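## 4. Setting up emergency contacts on the Quaye pendant

Do this with the pendant charged to 100 percent and the Dandisero app open on your phone. Bluetooth on.

1. App > Safety > Contacts > Add. Up to 5 people. First one on the list gets called first, so pick someone who picks up.
2. Each contact gets a text. They have to reply YES. No reply, no alerts.
3. Hold the side button 2 seconds. Light goes red, then blue. Let go.
4. Choose **Test alert**, not Live. Check that every contact recieved it.

> **Caution:** Live mode calls real emergency services. If you set it off by mistake, stay on the line and tell them. Don't just hang up.

Note: location sharing is off by default. Turn it on under Safety > Location or your contacts get the alert with no map.

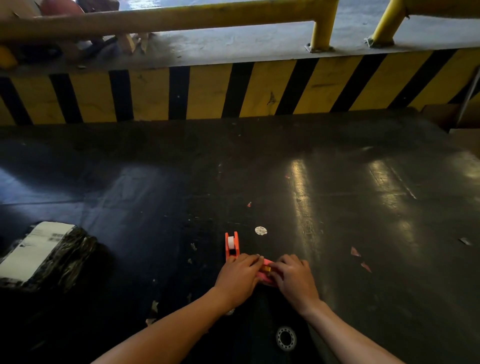 5. Set the cancel PIN. Four digits, not your phone passcode.
6. Close the app and run the test again with the phone locked. Some phones block it the first time, allow notifcations and retry.

Error 259 = pendant out of range. Move closer, repeat step 3.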